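Limescale: a short guide for people who live with it

Clestthorpe has many fine qualities, and one of them comes out of the tap and sets like plaster. I moved here with a perfectly good kettle. By December it sounded like a gravel drive and every cup of tea had a crust on it you could have skated over.

What follows is what I do now. It's all cheap, and the dullest parts work best.

The kettle

Citric acid, the powder sort from the baking aisle or the chemist. Two teaspoons in a half-full kettle, boil it, switch off at the wall and go and do something else for twenty minutes. Pour away, rinse, boil once with plain water and throw that out too. Leave a note on the kettle while it's sitting. My brother-in-law, Imtiaz Sultana, made himself a coffee from mine mid-treatment and has mentioned it at every family meal since.

Vinegar does the job as well, but the kitchen smells like a chip shop until bedtime. If you like chip shops, carry on.

Empty the kettle at night. I know. I don't always do it either.

The shower head

If it unscrews, unscrew it and sit it in a bowl of warm water and citric acid for an hour. If it doesn't, fill a sandwich bag with the same mixture, pull it up over the head and hold it on with a rubber band. Use a better rubber band than you think you need. Afterwards, go over the nozzles with an old toothbrush, then move that toothbrush a long way from the good ones.

Don't do this to anything gold-coloured, brass or "antique effect". The effect comes off. Ours was a Pornico, bought for its finish, and it now has two.

Steamers, pans and anything with holes

Steamers scale up in two places: the bottom, where the water boils away and leaves its rubbish behind, and the holes, where you won't notice until the broccoli takes half the evening.

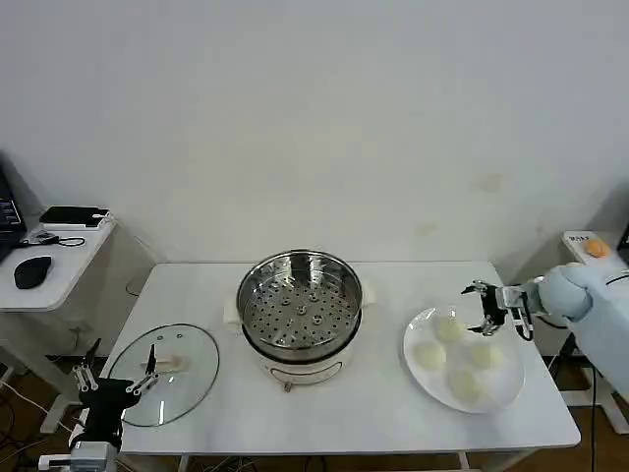
Electric steamer with the lid off and the perforated basket in place.

For the base, unplug it, let it cool, and put in enough water to cover the marks plus a teaspoon of citric acid. Leave it for half an hour and wipe round with a soft cloth. Never dunk the base in the sink, however much it deserves it. Baskets can usually have a proper soak in the washing-up bowl, and a cocktail stick will see to any holes that are still furred up. It's a good job for the radio.

Glass lids go cloudy in the same way. Half a squeezed lemon rubbed over the inside will shift it, and you've already had the other use out of the lemon. Check the little steam vents while you're there.

Taps

Wrap the spout in kitchen roll soaked in lemon juice, leave for an hour and wipe. For the ring round the base of the tap, lay a soaked strip in the groove and pick at it afterwards with a wooden skewer. Knives are quicker, and so is ruining a tap.

What I wasted money on

A magnetic collar for the pipe, which has been on since spring and is very firmly attached. A Skivport descaling ball for the kettle, which grew its own limescale and had to be descaled. A spray in a handsome bottle that was mostly vinegar at a price per litre to make you sit down.

Buy the citric acid in a big tub and label it clearly, as it looks exactly like caster sugar. Imtiaz can tell you the rest.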